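Notlow Family Filter: Setup Guide
Section 6. Message alerts for teen accounts

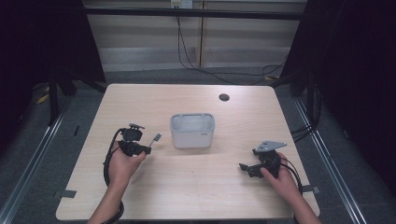 White storage bin on a wood-grain table.

Notlow says its alerts catch bullying in group chats. Treat that claim with care. In our November trial the filter read 1000 messages and flagged plenty of harmless teasing.

1. Sign in as the parent and open Alerts.
2. Choose the teen's account. Tell the teen first.
3. Set Sensitivity to Medium. High is the default, for reasons Notlow has never explained.
4. Under Contacts, add one adult at the school.
5. Tap Save, then reopen the page. Check that Medium stuck.

Note: "Smart Context" is supposed to recognize sarcasm. We saw little sign of it. Leave it off.

Caution: Screenshots and disappearing messages are not scanned, whatever the box says. A quiet week of alerts proves nothing about how a kid is being treated.

Caution: Do not turn on Auto-Reply. It answers the sender in the teen's name.

Steps checked by Noémie Bouchard, 6th January.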